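# Demonstration gathering (robot learning)

**Demonstration gathering** is the work of recording examples of a task so that a learning system can be trained to carry it out. Each example, usually called an episode, pairs what the robot's cameras and joints report with the commands given at the same moment. The practice is also called demonstration collection.

## Methods

In teleoperation, a person steers the robot with hand controllers, gloves or a smaller copy of the arm. In kinesthetic teaching, the operator pushes the arm through the motion by hand. Both can be done on real hardware, and teleoperation is also widely done in simulation, where a kitchen or workshop is modelled on a computer and can be reset in a moment.

Simulated work is cheaper to repeat and nothing gets broken. Its weak point is contact — friction, soft objects and the give of a drawer runner are hard to model well. 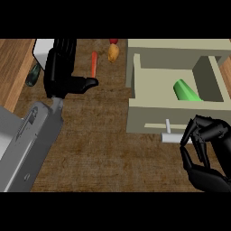 Household tasks are a common choice for two-armed robots. Opening and closing drawers, picking up cups and sorting groceries all call for the arms to work near each other without colliding. Object positions and colours are often changed between episodes so that the system doesn't learn a single layout.

## Episodes and labelling

The Kellonlow kitchen set, recorded in simulation, holds 1537 episodes across 70 tasks. Of these, 173 are marked as failed. They were kept in the set under a separate label, as some training methods make use of them. The Panyasiri set is smaller, at 300 episodes, and stores a short written instruction with each one.

Labelling is normally done after recording. A reviewer trims idle time at the start and end, marks the outcome and checks that the instruction matches what was done. Stolance, an annotation tool, plays all camera views on one timeline for this purpose.

## Quality

Operators differ in speed and habit, and a system trained on mixed recordings may pick up hesitations along with the task. Some groups have operators practise before their episodes count. The Tidesau format stores an operator code with every episode, which lets users filter by operator later.

## See also

- Imitation learning
- Teleoperation
- Domain randomization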